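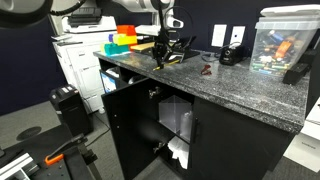
Figure 1. Storage cabinet with a gray speckled countertop, against a dark navy wall.

Unit 4: Countertop Materials and Loading
Revised 13 September 2020

4.1 Terms
Span: clear distance between supports.
Overhang: the part of a top that extends past its last support.
Dead load: weight of the top itself.
Live load: anything placed on the top in use.

4.2 Surface classes
Speckled patterns are used on natural stone, solid surface and printed laminate. Pattern is not a test of material. Check a cut edge or the underside. Stone shows the same grain through its full depth; laminate shows a thin printed layer over a core.

4.3 Point loads
A load spread over the full top causes less bending than the same load at midspan. For a simple span with an even load, the largest bending moment is wL²/8. For a single load P at midspan it is PL/4. For equal total load, the second value is twice the first.

Worked case: P = 40 lb, L = 80 in. M = 40 × 80 / 4 = 800 lb-in. Add the dead load moment before comparing with the allowable value.

4.4 Overhang
In the Carna problem set, any overhang over 12 in. needs a bracket. Treat the bracket as a support and measure the span again.
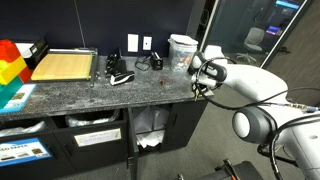 Figure 2. Countertop along a wall, with a paper trimmer and a clear plastic container.

4.5 Live load survey
List each item, its weight and its distance from the nearest support. Group items under 20 oz as one spread load. Enter heavier items as point loads.

Problems 1 to 6 are due before Unit 5. Use the Soylu tables for stiffness values; the July printing has the corrected units.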